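Valtwood Character Trainer, desktop version: review after one term

Valtwood is a study program for people learning to read and write Chinese. It combines a flashcard scheduler, a stroke-order checker and a reader that marks up any text pasted into it. I used it from June onward with an adult evening class at lower intermediate level, and on my own for more advanced material. This review covers the desktop version. The tablet version has the same card engine but a different handwriting panel, and I have not tested it long enough to comment.

Setup

Installation takes a few minutes. The program asks for a character set (simplified, traditional or both), a pronunciation scheme and a starting level. The starting level can be set by hand or by a placement test. The placement test presents 156 items and adjusts very little as it goes, so a learner who knows most of the basic set still has to sit through it. I would skip it and set the level by hand.

The built-in list holds 3,189 characters, sorted by frequency. Each entry has a reading, a short gloss, the radical, the stroke order and at least one compound. Less common readings are present but collapsed under a small arrow, which is easy to miss. Several of my students learned 行 with only one reading for weeks before finding the other.

Card scheduling

The scheduler tracks reading, meaning and writing separately for each character. This is the strongest part of the program. A learner can be far ahead in recognition without being sent back to easy recognition cards each time a stroke is missed. Intervals can be edited per deck, and the maximum interval can be capped.

The grading buttons are less well thought out. There are 3 of them, and the middle one resets the card almost as severely as the lowest. After a week my students had stopped using it. An update moved the reset rule into the settings page, under "Lapse handling," but the default was left as it was.
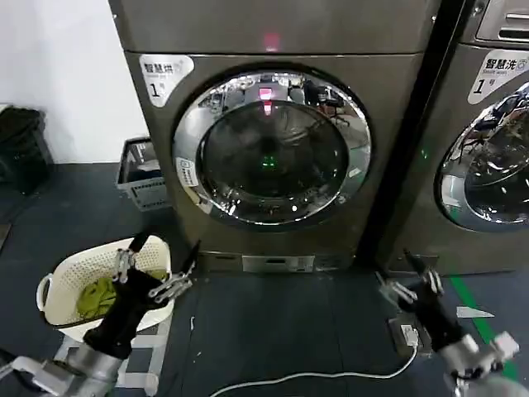 The reader is the part I used most. Text goes in on the left, and the marked-up version appears on the right with word boundaries, readings and a list of unknown items. It segments ordinary prose well. Short commercial text is harder for it, and this matters for learners who live among Chinese signs and labels and want to read them. I typed in 智慧烘, the bold text on the white sticker at the top left of the dryer, to see how it would divide three characters with no sentence around them. It returned 智慧 as one word, "wisdom," and 烘 as a separate verb, "to dry by heat, to bake." Both are correct as dictionary entries. It did not offer "smart," the sense 智慧 usually carries on products. The same gap appears with other labels: the glosses come from a general word list, and the product sense is often missing or placed last. A custom gloss can be added, and it then overrides the default in every deck.

Handwriting panel

The stroke checker accepts input from a mouse, a trackpad or a pen tablet. With a pen tablet it is accurate on stroke order and direction. It is too strict on proportion. A slightly wide left side in a character such as 湖 is marked wrong at the default setting. Moving the tolerance slider one notch to the right fixes this without letting real errors through. Two notches is too loose, and the checker begins to accept 未 for 末.

Hooks are handled poorly. The checker often reads a short hook as a pen slip and ignores it, so a learner can leave hooks off for a long time with no correction. I now check hooks on paper.

Audio

Single-syllable recordings are clear, with one male and one female voice. Compound words are assembled from separate syllables in about a third of the entries I played, and tone changes are not applied in those. The third-tone pairs are the obvious case. Beginners should not use these as a model.

Import and export

Lists import from plain text or from comma-separated files. My own list of 2,140 items came in without errors once I had saved it in the correct encoding. The program does not warn about the wrong encoding. It imports the file and fills the cards with boxes. Export works, but review history is left out, so moving to another program means starting the schedule again.

Compared with the alternatives

Darongate has better audio and a much weaker reader. Its writing practice is limited to tracing over a gray model, which does little for recall. Sirkeck is the closest competitor. Its scheduler is simpler and its grading is more sensible, but reading and writing share one interval, so mixed-ability learners get poor results from it. For a learner who only wants recognition, Sirkeck is enough.

Known problems

The search box does not accept readings typed with tone numbers if a space follows the number. Printing a deck produces one blank page at the end. The unknown-items list in the reader is cleared when the window is closed, with no prompt to save.

Rating

Four out of five for self-study at intermediate level and above. Three out of five for beginners, mainly on account of the compound audio and the hidden readings. Change the lapse rule and the tolerance slider before the first session, and save the unknown-items list to a deck before closing the reader.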